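In praise of the busy floor

I moved into my place in Nelstead four years ago, and the first thing the landlord did (before he showed me where the fuse box was!) was apologize for the kitchen floor. It was sheet vinyl, brown and orange, with a sort of pinwheel in every square. He said he'd get it changed to gray by March. I asked him to please leave it alone, and I've been a happy woman on that floor ever since.

I love a patterned floor. I love it in kitchens, in hallways, in the back rooms of bakeries, in the kind of dentist's office where the chairs are older than the dentist. And I think we've been talked out of them for no good reason. Walk through any newly finished apartment and you'll find the same pale gray planks running from the front door to the balcony, straight through the bathroom on the way. They're fine. They're easy to sell. I have never once heard a guest say a word about them.

A patterned floor gets talked about. My friend Nghĩa Triệu grew up over a shop in Quintero with cement tiles in the stairwell, green stars on white, and he can still draw that tile from memory on a napkin. He did it for me one Friday, over soup, and then drew the one from his aunt's house too. Try that with a gray plank.

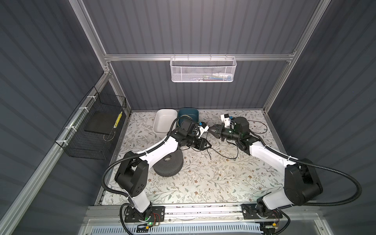 People tell me that pattern is fussy, that it belongs to grandmothers, and that it fights with everything you put on top of it. I don't buy the last part at all. A small print in soft colors gets along with nearly anything, because your eye takes it in as one warm tone until you get up close. Cream with thin gray-green vines and little brown flowers, like the mat there, sits perfectly well against dark gray walls and a lot of bare aluminum. Put the same print under a pine table and it would look like a farmhouse. I'd have it in my bathroom tomorrow.

Then there's the dirt question, and oh, I could go on about the dirt question. Plain floors show every crumb! I lived with a solid white one for a year in Prurnach and I swept it morning and night, and by lunchtime it looked as if I'd been feeding pigeons. On my pinwheels you could drop half a slice of toast and not find it until the weekend. Maybe that isn't a selling point for everyone. It is for me, with a dog.

Cost doesn't have to stop you either. When I did my hallway I bought a remnant from Zellerlow, a roll end with blue ivy on it, and paid 119 dollars with the glue thrown in. A neighbor had been quoted 3,000 for planks in a space not much bigger. Mine took an afternoon and a new knife blade, and yes, the seam by the closet wanders a bit, and I've put the umbrella stand on it.

So if you're about to pull up something with flowers on it, live with it for one winter first. Mop it properly, get down on your knees and look at how the repeat works, where the leaf meets the next leaf. Mine has one pinwheel by the stove that was laid backwards, and I say good morning to it.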